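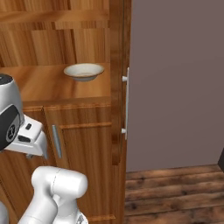 Idun Vik wanted to know why we need a written rule for door handles at all, when the speed limit already covers the arm getting close to a cabinet. Fair question, and it took up most of our first half hour! My answer was that speed says how fast you arrive and says nothing about where the fingers should be before they close. Idun can live with that, so long as the rule stays short.

Kitchen practice group, minutes, 10/6/24
Notes by me, Ermanno Santoro

Item 1. Handles. We agreed the gripper lines up in front of the handle first, then closes as a separate step. Both steps get logged (I'll fix the log template, I know it's a mess).

Item 2. Simulated runs. The Tilura set now stands at 868 runs, and 132 of those have no reviewer name on them. I was a bit embarrassed by that – most of them are mine. New rule: no name, no sign-off. Idun asked for 20 of the old ones to be checked again before we start, and I said yes.

Item 3. Carrying dishes. We went back and forth on this one for ages. I'd like a fixed limit on tilt, Idun would like it to depend on what's in the dish. We left the number blank and kept the wording "hold steady before moving off." 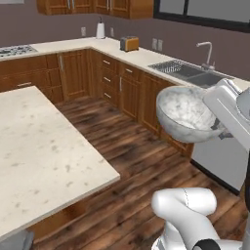 Item 3: bowl held over the floor, island at left.

Item 4. Name of the document. Still Dendby Kitchen Rules, though I keep typing Tultum from the old draft. Sorry.

To do: Ermanno, log template and missing names. Idun, new wording on tilt, by the June meeting.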